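Long day on the planner, but a good one, so I'm writing it down before I forget half of it.

I finally swapped the old trajectory sampler in Tildale for the new one, and wow, what a difference! The old one would chew through 100 candidate paths and then pick something with a weird elbow swing anyway. Now I cap it at 20 and the paths come out shorter (I plotted both sets over lunch and just sat there grinning at them). The cost for wrist rotation was way too low all this time. Two lines in a config file. Two!
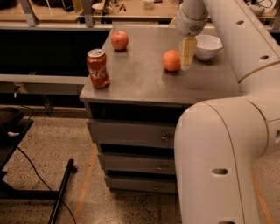 Cabinet top, fruit, bowl and the Coke can. Gripper between the orange and the bowl.

The tight spot is still that gap by the bowl. Yazzie, our perception node, likes to puff up the collision box on anything with a rounded rim, so the planner thinks there's less room than there is and goes up and over like it's clearing a fence. I tried shrinking the padding and it started complaining about the tabletop instead, so I put it back and left myself a grumpy comment in the code.

Also spent way too long on a timestamp bug in the Winthorpe logger. Joint states and images were off by one tick, which made every replay look drunk. Fixed now, I think, though I want to rerun the older logs in the morning before I tell the Pundton folks it's safe to pull.

Tea, then bed. The padding can wait.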